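Worktop (kitchen)

From the Climley Household Encyclopedia, Rooms and Fittings section

A worktop, also worktop surface, kitchen top, or in American use countertop, is the flat horizontal surface in a kitchen on which food is prepared. Usually fixed over base units. Sometimes free standing. In older British houses the job was done by a table in the middle of the room, and the word worktop only came into everyday use once kitchens were fitted as a set.

Height

Most fitted worktops stand a little above the hip of an average adult. Too low and the back suffers, too high and the shoulders do. Bakers often ask for a lower stretch for kneading. Split height kitchens are made but cost more, and the step between levels collects crumbs. Wheelchair users need open space underneath, with the top set lower and the hob controls at the front.

Materials

Laminate. Printed paper under a hard clear layer, bonded to chipboard. Cheapest and still the commonest. Weak point is the joint, where water gets in and the board swells. Cannot be sanded out once scorched.

Solid wood. Beech, oak, iroko. Needs oiling, more often round the sink. Marks easily but can be sanded back. Black stains near taps are usually from iron and damp together, often a tin left standing.

Granite. Hard, heavy, cool to the touch. Some kinds want sealing. Long runs have to be carried in pieces, so ask where the joins will fall before the order is signed.

Quartz composite. Crushed stone in resin. Doesn't need sealing. Resin dislikes hot pans, a trivet is advised. Cutting it dry gives off a dangerous dust and fabricators are expected to use water and masks.

Stainless steel. Standard in catering. Scratches at once, then evens out to a dull finish. Noisy.

Tile. Popular for a time, now rare in new work. Grout lines discolour and are a nuisance to keep clean.

Concrete. Cast in place or in moulds. Hairline cracks are common and owners are split on wether they matter.

Edges and upstands

The front edge may be square, rounded over (postformed, in laminate) or bevelled. Square edges chip sooner. An upstand is the short strip fixed where the top meets the wall. Covers the gap, stops water running down behind the units. Where walls are out of true the back edge is scribed, meaning cut to follow the wall line, and the upstand hides whatever is left.

Fitting

Templates first, for stone. Base units must be level before anything goes on top. Cutouts for the sink and hob are sealed on the raw edge, a step often skipped and the main cause of early failure in laminate. Mitred corners are held with bolts from below. Overhangs at a breakfast bar need brackets or legs past a certain depth, which differs by material.

Regional names

Side, as in "leave it on the side", is heard over most of England. Bunker is Scots, from an older word for a chest or bench. Bench is usual in Australia and New Zealand and turns up in the north east of England aswell.

Care

Wipe spills early. Turmeric, beetroot and red wine stain most surfaces. Bleach dulls resin and can lift the finish on laminate. Limescale round taps comes off with weak vinegar, but keep vinegar away from marble and limestone. Boards for chopping, always, whatever the brochure says.

Trade listings

Brisis and Indel sell laminate by the length. Bratu, stone and composite only, has more than 1,000 colours and finishes on its list, though a good many are near repeats under different names. Samples are worth seeing in daylight and again under the kitchen's own lamps.

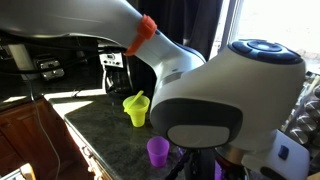 Climley, November

Revised entry. Section on reclaimed tops added, notes on composites shortened.

Reclaimed tops

School laboratory benches are the usual source, often iroko or teak. Thick, heavy, full of old screw holes. Check for gas tap cutouts before buying, they can land where the sink should go. Nails and screws must come out before planing. Old varnish may need stripping on both faces, otherwise the board can cup.

See also: Base unit; Breakfast bar; Sink, inset; Splashback; Upstand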